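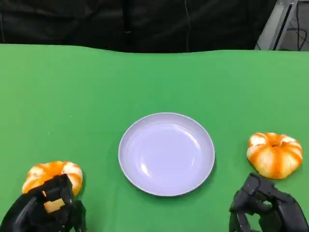 *Fig. 1. Plate and small striped pumpkin on a green cloth.*

# Plate waste at Lindemann Hall: project report

## 1. Background

Lindemann Hall is the smaller of the two dining halls at Rerkach College. Lunch is cooked on site by Gaketti, the catering firm that also runs the main hall. In September the menu changed to include more seasonal vegetables, mostly squash, pumpkin and root vegetables. Students on our course had complained that a lot of it was being left. We wanted to find out whether this was true, and whether the size of the serving made any difference.

Earlier projects at the college looked at kitchen waste, such as peelings and food past its date. We left this out and only looked at food that had been served and then returned.

## 2. Method

We weighed leftovers at lunch over three weeks. Trays came back to one hatch, where two of us scraped each plate into one of four tubs:

- meat and fish
- vegetables
- rice, pasta, potato and bread
- everything else, including sauces

Each tub was weighed at 2 pm and the weight was written on a paper sheet, then copied into a spreadsheet the same evening. Bones and fruit skins went in a separate bin and were not weighed. Soup was a problem in the first week because it ran into the other food. From the second week we poured it through a sieve first, and counted only what stayed in the sieve.

In week 1 the kitchen served as usual. In week 2 the standard spoon for vegetables was swapped for a smaller one, and a sign told people they could come back for more. In week 3 the usual spoon came back but the sign stayed up.

## 3. Results

We scraped 1,439 plates in total. Vegetables were the heaviest tub in week 1, ahead of rice, pasta, potato and bread. In week 2 the vegetable tub was lighter on every day except Friday, when roast pumpkin was on the menu and the kitchen ran out of the small spoons. Week 3 was close to week 1, which suggests the sign did little by itself.

The squash soup, made from a variety called Nilelau, was the least wasted vegetable dish. The same squash served in cubes was one of the most wasted. Several people told us at the hatch that the cubes were hard in the middle.

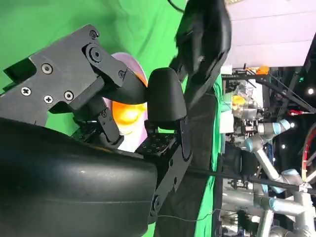

**Why did we weigh the food by type and not plate by plate?**

Weighing each plate would have held up the queue at the hatch, and the kitchen only agreed to the project if trays kept moving.

## 4. Limits of the study

Three weeks is short, and the menu was not the same each week, so some of the difference may come from the dishes themselves. We did not record how many people went back for a second serving. One sheet from week 1 got wet and two of its figures had to be read as best we could – they are marked in the appendix.

The main hall serves 3,000 lunches a week and has two hatches. Our method would need at least four people there.

## 5. Suggestions

Gaketti could keep the smaller spoon for vegetables and order enough of them for both counters. The squash cubes should be cut smaller or cooked for longer. We would also like the next group to test half portions of rice and pasta, which we did not change at all.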